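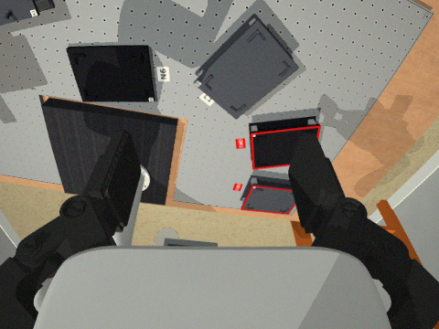
What happens to my each-way bet when a horse is pulled out after I've already placed it?

Posted Thursday, April 30, 2026

Hi all, hoping somebody can walk me through this because I've read the rules page over and over and my eyes glaze over every time. I go to Pridville maybe four afternoons a year and bet small, mostly for the fun of having something to shout at. Last weekend I put $2 each way on a mare called Vuteck in the fifth, at 12 to 1, with eight horses on the card. She ran a really nice race, got shuffled back on the turn, then came again and finished third. I was thrilled! I'd already spent the money in my head.

Then I went to the window and the guy told me my place bet was a loser too. He said one had come out after I bet, so there were only seven runners, and they only paid two places. I asked him to say it again and he did, slower, which didn't help. My neighbor swears that you keep the terms you had when you made the bet. He also says the odds should've changed, and now I'm wondering if I should have gotten something back on top of it.

I know it's only a few bucks. I'd just like to understand it before I go again. Also, is there any way of knowing a horse is coming out before I've handed over my money?

Brikero

Your guy at the window was most likely right, sorry. The way it normally works with bookmakers is that place terms go by how many horses come under starter's orders, and the number printed in the program doesn't come into it. The usual scale is:

Two to four runners: win only, no place betting
Five to seven: first and second
Eight or more: first, second and third
Sixteen or more in a handicap: first four

So eight on the card is the one field size I've learned to be scared of. One scratch and third place is worth nothing. I got burned the same way at the November meeting a few years back with a gray gelding I'd followed all season, and I sulked the whole way home. These days if I like something each way in an eight-horse race, I either wait until they're down at the start or I just bet it to win.

Your neighbor is probably thinking of price. If you took 12 to 1, you keep 12 to 1, except that when a horse comes out late there can be a deduction from winnings. How big it is depends on how short the missing horse was.
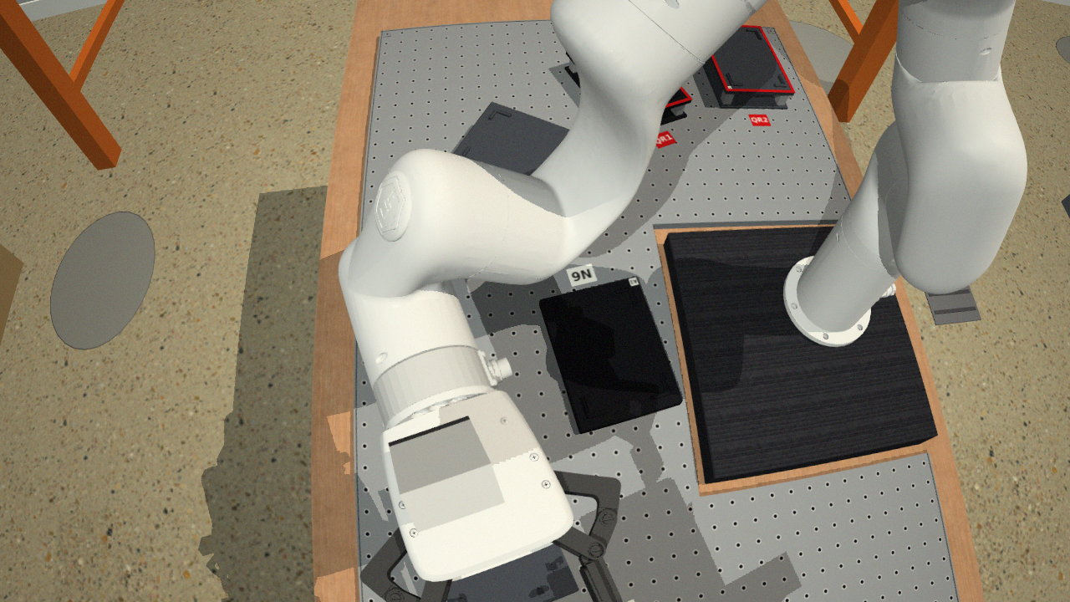 An outsider at 33 to 1 coming out usually changes nothing, but if it's the favourite – sorry, favorite, I grew up on British racing – they can take a real bite. It only comes off what you win, so on a losing bet it makes no difference, and there's nothing to give back.

The one thing I'd check is whether Pridville had some kind of extra place offer on that race. Some of the bookmakers there will guarantee three places on the feature regardless. It would be printed on your ticket if so. Do you still have it?

As for knowing ahead of time, go by the board near the parade ring and ignore the program completely. The board gets changed as soon as a horse is out. I've also had luck just standing there and counting saddlecloths on the way to the track. Low tech, but it works, and you get to look at the horses.

Obi

Never bet each way, it's a mug's game. You're making two bets and most people forget that. $2 each way is $4 down.

pridville_rail_46

Agree with Brikero on nearly all of it, but one thing to add. If you bet at the tote window and weren't with one of the bookmakers along the rail, there's no 12 to 1 to hold on to. Everything goes in the pool and the payout is whatever it comes to at the off, so no deduction either. The place pool has its own rules and they're on the back page of the program in tiny print. I had a $2 place ticket on the tote pay $3.80 once when my friend's each-way bet on the same horse got her less than her stake back, and we'd both been standing in the same line for coffee ten minutes earlier.

And if you ever bet on a horse and it's YOUR horse that gets scratched before the start, hang on to that ticket! On a bet made that day you should get the whole stake back, both halves. People drop those on the ground all the time. Bets made days ahead are a different story, some of those you just lose, so ask before you pay.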